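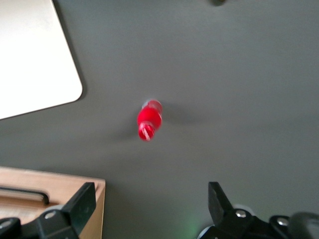

A small red cylinder on a dark gray tabletop

About Alteo

Alteo is a small comics publisher based in Wistville. We put out creator-owned comics and graphic novels, mostly in print, and we sell them through comic shops, bookstores and our own web store. We have been doing this for 11 years.

The company began as a mail-order zine list. Our first book was a black-and-white anthology, stapled by hand and sold at two shows and one record store. It lost money. The second one broke even, and by the third we had a distributor and a proper ISBN, along with a storage unit that leaked. We have since moved to better rooms, on the second floor over a tile showroom, with a freight elevator that works on most days.

What we publish

We publish between six and eight books a year. Most are graphic novels of 96 to 200 pages by a single cartoonist or a writer and artist team. We also run one ongoing series, Luo, a river-town mystery now on its 19th issue, and we collect it in paperback once a year in November.

Our list leans toward crime, folklore, travel and quiet science fiction. We do a few all-ages titles. We do not publish superhero comics, mainly because other companies have that well covered and we don't know how to sell them. We also don't take on licensed work. Everything on our list belongs to the people who made it.

Drarkedport is our reprint line. It brings back small-press comics that have gone out of print, usually ones that had a single printing of a few hundred copies. Where original art survives, we scan from that. Where it doesn't, we work from the cleanest printed copies we can borrow, and the restoration is kept light. Old paper texture comes out, but uneven inks and spelling mistakes stay unless the creator asks us to fix them. Each book in the line has a page at the back listing what was changed.

How we work with creators

Creators keep their copyright, along with film, television and merchandise rights. We license print and digital publishing rights for a fixed term, and when the term ends the rights go back without anyone having to ask for them. If a book is out of print for more than 11 months and we have no reprint scheduled, the creator can end the agreement early.

After printing costs are covered, income from a book is split 50/50. We send statements twice a year with the full print run, copies sold, copies returned and copies given away for review. Creators can see the printer's invoice if they want it. Many of them do, and we think that's reasonable.

Letterers, colorists, flatters and designers are paid a page rate on delivery, whether or not the book goes ahead. Their names go on the title page and in the catalog listing. Letterers and colorists are also named on the cover. We started doing that with our fourth book after leaving a colorist's name off the third, which was our mistake and was fixed with a sticker.

Editing and production

Every project has one editor from pitch to printer. Notes are given at three points: script or outline, layouts, and final pages. We try not to give structural notes on finished art. Sometimes we've had to, and in those cases we pay for the redrawn pages.

Lettering is proofed on paper by two people who haven't read the script. They check balloon order, tails, spelling and the gutter, since a thick paperback will swallow anything set too near the spine. Files are then locked. Corrections after that point go through the editor and are logged, and the log stays with the book for later printings.

We print on uncoated stock for black-and-white work and a light matte stock for color. Print runs are modest. If a book sells out we go back to press when orders justify it, usually with 50 or more shop copies waiting.

Submissions

We read pitches from writer and artist teams and from cartoonists working alone. We can't match writers with artists. Please send:

A one-page summary, including the ending
Five or more finished, lettered pages
The expected page count and whether the book is in color
The names of everyone who worked on the samples

Send a single PDF through the form on our contact page. A reply can take up to 3 months. If you are submitting the same project to other publishers, that's fine — just tell us if it gets picked up. Reprint suggestions for Drarkedport can go through the same form, and it helps a great deal if you know how to reach the creator.

Shops, libraries and schools

Retailers can order through their usual distributor or from us at a standard trade discount. Direct orders are returnable if the books come back in sellable condition. Damaged copies are replaced on receipt of a photo.

Libraries can ask for hardcover or reinforced editions of selected titles. Content notes and suggested age ranges are on each book's page. Teachers who want to use an excerpt in class should write to us first. Permission for short excerpts is free and normally takes a day or two.

Visiting

Our rooms in Wistville are an office and stockroom and don't have a shop counter, but we can arrange pickup for local orders. Choose "collect" at checkout and wait for the confirmation before coming over. The entrance is on the parking lot side — ring the upper bell. We also have a table at the Wistville book fair in November, with slightly damaged copies at half price.

Page last updated June 15, 2018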